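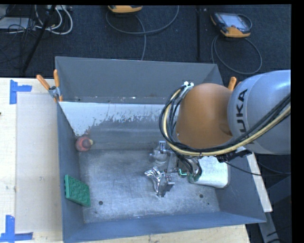 What do you do with a metal bin when the coating inside has started to flake but the walls are still sound?

Take off whatever is loose, feather the edge back to where the coating is still holding, clean the bare metal properly, then prime and recoat or leave it bare, depending on what goes in it.

Workshop and Storage > Bins, racks and shelving
Thread: Flaking coating inside open metal bins

mfarquharson
Posted 23/08/2023
Putting the short version at the top because it gets asked every few months and the old thread is locked. The long version follows and I expect some of you will disagree with it.

We have a row of open-topped bins with walls that slope in to a smaller base. They take castings and offcuts. The base goes first, because everything lands on it, and it ends up scratched back to metal. The walls hold their coating longer, then it starts lifting along the bottom edge where parts slide down and catch. Once there is a ragged edge it keeps going. You get chips of paint in with the parts.

What I do:
Empty the bin and sweep it. Vacuum the corners.
Scrape the loose edge with a stiff scraper held nearly flat. Stop when it stops coming off easily.
Sand the edge so you can't catch a fingernail on it.
Degrease. Then degrease again with a clean rag.
Prime the bare patches the same day.
Two thin coats, not one thick one.

I leave the base alone. It will be bare again in a month whatever you put on it.

Morag Farquharson
Trostasier

dropforge
Agree with most of that but I wouldn't recoat the walls either. If parts are going in by the handful all day, the paint is coming off again and it is going in with the parts. Strip it completely and wipe it with a light oil. Bare metal doesn't flake.

mfarquharson
It does rust, though. Our shed is open at one end and it's damp from November on. I tried one bare for a winter and it was orange in the corners when I got round to looking.

dropforge
Then that's a shed problem.

mfarquharson
I can't change the shed.

e_lungu
We had the same argument at work. The answer for us depended on the parts. Anything going on to be machined and washed, bare bin with a bit of oil is fine. Anything going on to be painted, no oil near it at all, because you get fisheyes in the finish and then everyone blames the paint. So we keep both kinds of bin and label them on the outside.

The labels matter more than the coating. Put a dry part in an oily bin once and you'll spend the afternoon wiping.

kilnside
Can I ask about holes? Mine have round holes in the base and I've never known if they're for drainage or bolting down or something else. Small stuff goes through them and ends up on the floor. I'm looking at the bin at the top of the thread and that one has them toward the front as well, a couple of larger ones and a little one. Do people plug them?

mfarquharson
Depends on the bin. On ours they're drain holes, and I leave them open in the bins that stand near the open end. In the others I put rubber grommet plugs in from underneath. Push them in from below and the flange doesn't snag anything.

dropforge
Don't plug them from above. The parts tear the flange off inside a week.

parcel_annie
I weld a patch over mine. Never looked back.

dropforge
And when you hose it out?

parcel_annie
I don't hose it out. I tip it.

kilnside
Thanks. Mine is too heavy to tip so I'll try the plugs. Is there a size I should be asking for?

e_lungu
Measure the hole with calipers, and measure the thickness of the metal as well. Grommets are sold by both and most people only give the shop the first one. If it's in between sizes go up, and soften the plug in hot water before you push it in.

harrow_and_son
Back on coatings. Has anyone used the Isix two-pack primer on a bin? The bloke at the counter says it will stick to anything but he says that about everything.

mfarquharson
Used it on three bins. It sticks well if the metal is clean and keyed. On the one where I rushed the sanding it came away in a sheet along the bottom of the back wall. That was my fault and I said so at the time. It's also slow to harden in cold weather, so do it before the end of autumn or bring the bin indoors.

harrow_and_son
How long before you put parts back in?

mfarquharson
Seven days. The tin says less. I found the corners still marked with a thumbnail when I went by the tin.

dropforge
Seven days with a bin out of use for a coat of paint. This is what I mean.

mfarquharson
I have a spare bin.

sootyfingers
Another option is a liner. We cut rubber sheet to fit the base and lay it in loose. It saves the metal, it cuts the noise a lot, and when it's chewed up you pull it out and cut another. The sloped walls help since the sheet can't wander far. Cut it slightly under size or it curls up at the edges and the small parts get underneath.

e_lungu
We tried rubber and went off it. Swarf gets pressed into it and then scratches the next lot of parts. Fine for rough castings. For anything with a finished face I'd sooner have clean bare metal, or a plastic sheet you can wipe.

sootyfingers
Fair enough, ours are all rough.

kilnside
Does white or grey make any difference for the inside? I'd have thought white would be easier to see into.

mfarquharson
It is when it's new. Grey parts on a white wall are easy to pick out. Once it's scuffed you lose most of that. On the bin at the top, the white band low on the far wall has gone ragged along its bottom edge and it's brownish-grey metal under that, so you've got three colours to look at before you've found your part. If you're going to let it wear, start with something close to the colour of the metal and it won't look as bad.

parcel_annie
Disagree. I want to see the wear. If it's white and I see a dark patch I know it needs doing. If everything is grey I find out when the chips are in the parts.

mfarquharson
That's a reasonable point. I still use grey.

harrow_and_son
What about buying new? Skendholm do one with sloped sides and a galvanised finish. Seems like it would settle the whole thing.

dropforge
Galvanised will still scratch. It copes with the scratches better than paint does. What do they want for it?

harrow_and_son
1,000 delivered. That's the big one.

dropforge
I'll keep scraping.

e_lungu
For that money I'd want to see the inside corners first. Cheap ones have a lap seam across the bottom of the wall and every part catches on it. You want the weld ground flush, or a folded corner. Ask them for a photo of the seam before you order. I've sent one back over that (different maker) and it took a lot of emails.

urban_tinker
I bought second-hand from Urban Salvage when they cleared a yard, and the bins were fine once cleaned. Look for cracks at the rim and a base that has bellied down. Scratches and cloudy patches on the floor of it don't matter. Check that it sits flat. If it rocks, it's been dropped on a corner and the walls will be out as well.

kilnside
Is there a test for whether old paint on a second-hand one is safe to sand? Some of these must go back a long way.

mfarquharson
Good question, and I should have put it in the first post. If you don't know how old the paint is, treat it as lead until you've tested it. Test kits are cheap. Don't dry sand it in the meantime. Scrape it damp, wear a proper mask, bag the flakes, and keep kids and pets away from where you're working. If it comes up positive, I'd pay to have it stripped.

dropforge
Finally something we agree on.

sootyfingers
Also check what your tip will take. Ours wants paint flakes double bagged and handed in at the window. They won't let you put them in the general skip.

harrow_and_son
Reporting back. I did one bin the way Morag set out. Scraped, sanded, degreased twice, Isix on the bare parts and a grey enamel over it. Left the base. The scraping was the slow part. Where I thought the coating was sound it kept lifting, and I ended up taking a good deal more off the back wall than I'd planned.

mfarquharson
That's usual. If it's lifting easily, let it come. There's no point feathering into paint that is already letting go underneath.

harrow_and_son
It looks tidy. I'll see how it goes over the winter.

dropforge
I give it 10 weeks.

harrow_and_son
Noted.

parcel_annie
Did you plug the holes?

harrow_and_son
Left them open. Put a tray under.

kilnside
I did the grommets in mine. First two were too thin for the metal and popped out when I leaned on them. Went back with the thickness written down this time and the next lot are staying put. Warm water worked, thanks Emilian. The one awkward hole is very small and there's no plug made for it that I can find.

e_lungu
Dab of sealant from underneath. Put tape across the inside first so it finishes flush, and peel the tape off when it's cured.

Emilian Lungu

kilnside
Will do. Is silicone all right or should it be something else? These parts get painted after.

e_lungu
Not silicone then. Polyurethane. Silicone gets on your gloves and then on everything.

mfarquharson
Adding that to the first post, along with the lead test, when I can get the edit button to work.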